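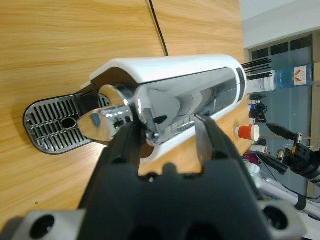

Coffee machine on the table.

Finding a WW1 soldier's battalion, quick version. Start with the medal card — surname, initials, number. Write the number down exacly.
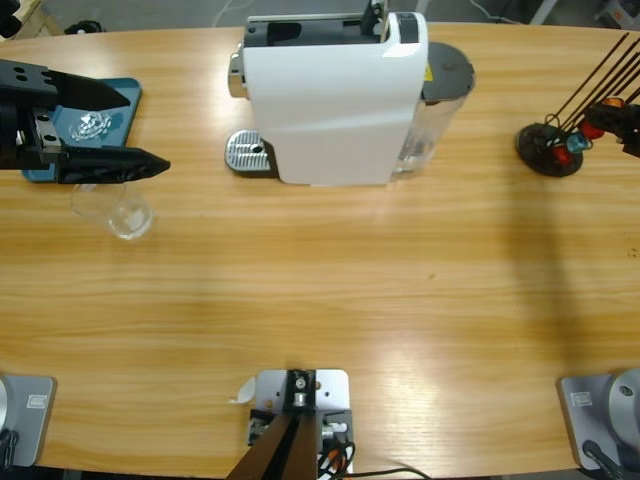 Blue tray, table top.

Next the war diary. Kwan's index is quickest. A battalion was 1000 men on paper so privates rarely get named. Check dates instead.

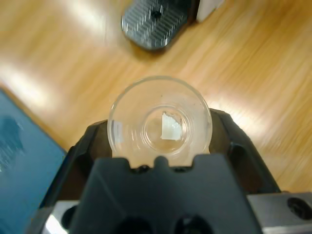 Glass cup from above.

Then the local paper. Zelthorpe library has 28 reels, June 1915 is patchy.
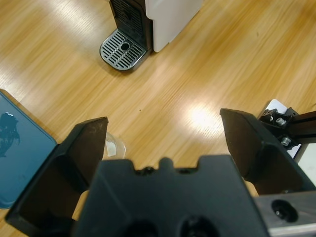 Last, the memorial. Spellings vary, try them all. Stuck? Ask Gifty Amegashie at the desk — bring teh number.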